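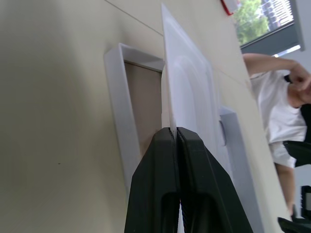 Revised handling rules for two-finger grippers

The gripper working group has finished its revision of the bench handling rules. Version 2 replaces the text in use since last May and applies to all bench cells running Veva control software, whether the arm is teleoperated or running a stored program. The main changes are summarized for operators and cell leads. The full text is in the Gorkenow document store under handling rules.

Thin sheet parts (section 3)

Lids, tray covers and other thin plastic parts are to be gripped at the edge, with the sheet between the fingertips and clear of the finger slots. The old text allowed a grip anywhere on the part. Edge grips account for most of the good cycles in the Oláh trial, which logged 3,368 picks of sheet and tray parts on one cell. Of these, 822 were repeated after the part rotated in the grip, and the larger share of the repeats came from grips away from the edge.

Closing force for sheet parts is now set by part number and may not be changed from the pendant. If a part has no entry in the force table, the cell lead adds one before the first run. Molded features such as ribs and arches are to be recorded in the entry, as they change how far the sheet bends when lifted.

Trays and frames may stay on the table during sheet work, but their rims count as obstacles. The approach path must clear the highest rim within reach of the fingers, including rims behind the gripper as seen from the wrist camera.

People near the cell (section 4)

The text on standing distance has been rewritten. The previous wording, "a safe distance," was read differently at each site. The limit is now taken from the risk assessment for the individual cell and posted at the cell. Speed limits for shared work apply whenever a person is inside that limit, even if the arm is only holding a part. Chairs are to be included in the cell layout drawing.

Finished consumer devices (section 5)

Section 5 is new. It covers phones and similar items with glass or coated surfaces.

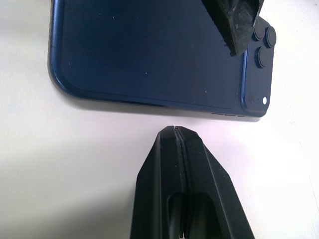 Phone face down on the table, camera module up, with the gripper fingers closed below it.

The requirements are as follows:

- Approach with the fingers closed and stop short of the device. Open only after the position has been confirmed.
- Do not place a fingertip on a camera module or lens. Where two arms share the table, the rule applies to both.
- Grip on the frame of the device. Contact with the back glass is permitted only with padded fingers.
- Check pads for wear before each session. Replace the pair if either pad is damaged.
- Check glass surfaces for dust and grit before gripping, and log any marks already present.

Amra Petkov asked for a fixed pad life in place of the visual check. The group did not adopt one, as pad wear on the Fastura cells varied too much between part types. Up to 18 sets of worn pads will be measured before the question is taken up again.

Comments on section 5 go to Valentin Charpentier. Please give the clause number and the cell type. Comments on the force table should be sent by the cell lead only.

Last updated: 9 Apr 2020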